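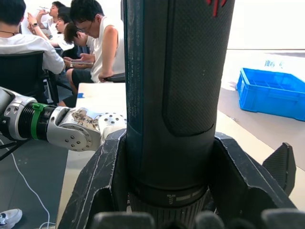
Ginelach project: progress report to the Judton fund
Prepared by Catrin Howells, September 1, 2018

1. Where the money went
Mostly on cables. The rest bought us wrist cameras for both kinds of hand, and the hours to find out what a robot can learn when it only sees what its own wrist sees. We proposed to test whether a policy trained on wrist views alone could match one that also gets a view from overhead. We have recorded 2,418 handling attempts, of which 1,301 passed Ye-ji Yeom's labelling rules. Ye-ji is strict, and we have stopped arguing with her.

2. Result so far
On upright bottles and other plain shapes, the wrist-only policy keeps up with the overhead one. On anything that has to be passed between arms it falls behind, chiefly in the last moments before contact, when a large object fills the view and the policy is left to guess. It guesses with great confidence. 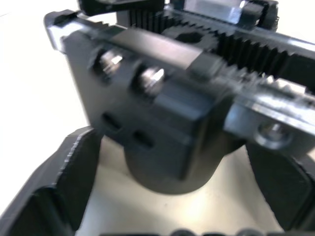
Geum-ok Ki's remedy is to feed in the finger opening alongside the video, so the model has something to go on when the picture is mostly its own fingers and screws. Early runs look better. We would like more than 600 further attempts before using a stronger word.

3. Late or missing
The comparison with the Hidetari grasping set was due in February. It is not done, and Effie Munro has asked me to stop writing "nearly". The 2 remaining test tasks are written up but have not been run.

4. Request
We ask to move the unspent travel money to data storage. Eleri Gwilliam has the figures.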